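Small workroom table: oil it, wax it, or leave it alone?

Forum > Home & Furniture > Tables and desks

brornau_bound
So I finally got the table into the little white-paneled room, and I love it, but the glare! Medium brown wood, visible grain, and there's a pale patch right in the middle whenever the light's on. Do I dull the finish down or just live with it? I paid 497 for the thing, so I'm nervous about sanding.

pshan_yau
Don't sand. Please. I did mine with a 200 grit pad and spent 2 weekends fixing the blotches. Paste wax, thin coat, buff it when it hazes.

cidton_mae
Gonna disagree with Pei-shan here — wax made mine shinier. I'd change the light first. Is it straight overhead?

brornau_bound
No idea what you'd call it, it's pretty soft light. Comes down over the whole top.

pshan_yau
Shinier if you buff it to death, sure. Go easy and it's satin.

cidton_mae
We'll have to differ on that one! Anyway, white walls on two sides are going to bounce light all over the place. I hung a piece of gray felt behind my desk and it helped a ton. Ugly, but it helped.

brornau_bound
Felt is out, I just got those panels up (the seams took me forever). Current state of the table, with the black cylinder on its square base at the front: 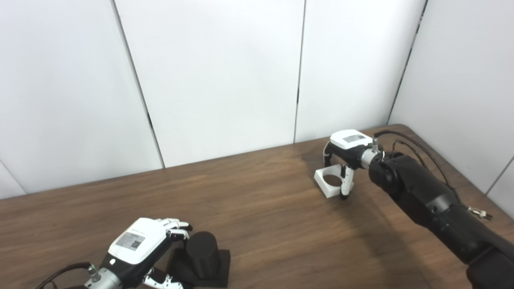 Reply from hsu_fan_2

pshan_yau, which wax? The Vevavora one smells so strong I had to leave the windows open all night, and that was in November.

pshan_yau
Ha, same one. Garage job, definitely. Let it sit up to a day before you put anything on it.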